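Still Waiting for the Machine That Tidies Up

In July a salesman from Traline told me that household robots were two years away. I wrote it down next to the last time I heard it, from a different salesman, who also said two.

I have nothing against the people building these things. I do object to the videos. You know the kind: an arm picks up a cup, sets it on a shelf, music swells. What you don't get is the shelf with mail on it, or the cup with a spoon still standing in it. My sister-in-law Ishbel Farquharson has cleaned vacation rentals for most of her working life, and when I showed her one of these clips she asked what happened to the rest of the kitchen.

Take a chore as dull as putting things away in a box with dividers. A six-year-old can manage it while talking about something else. A machine has to find the item, decide which way up it goes, grip it without dropping or crushing it, miss the cardboard wall, and let go at the right moment. Then somebody moves the box a foot to the left and you learn how much of that skill was really about where the box used to be.

Shop floors are supposed to be easier, and for some jobs they are. Thanakorn Klinhom runs packing at Bunnag, a small parts supplier, and he tried an arm on one line. It was fine with the one carton it had been set up for. Bunnag ships in 30. He sent it back and hired a second person for the afternoons.

The current answer to all this is to have people do the chore by hand, over and over, holding the same sort of gripper the robot will have, and let the software learn from the recordings. Flarnow says it needs 1,000 runs of a task before the results are worth looking at. Maybe so.
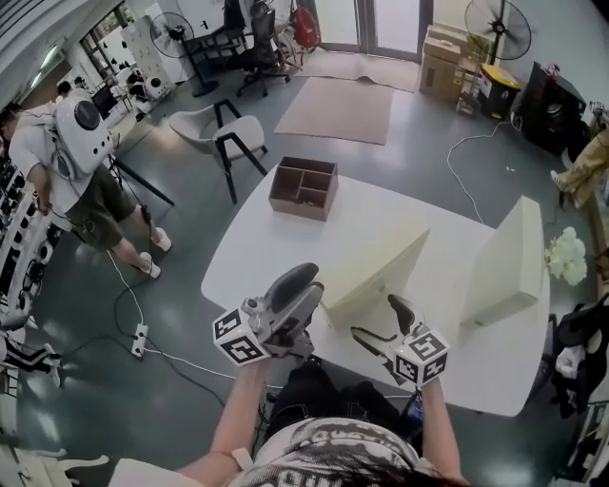 But I notice how much human patience goes into the pile before any labor comes out of it. Someone has to pick up, put down, reset the table and start over, up to 800 times before the thing learns one habit. If I paid a person to sort my junk drawer that often, I'd expect a very tidy drawer.

Kanokwan Ruangrit, who edits this page and is more hopeful than I am, says early dishwashers were mocked too. Fair enough - but a dishwasher got around the problem by being a box that sprays water. It never had to reach into the sink and work out which thing was the sponge.

I'd be glad to be wrong. Send a machine to Ishbel's next checkout, with the sheets on the floor and sand in the tub, and let it work until the new guests arrive. She has offered to leave the door unlocked.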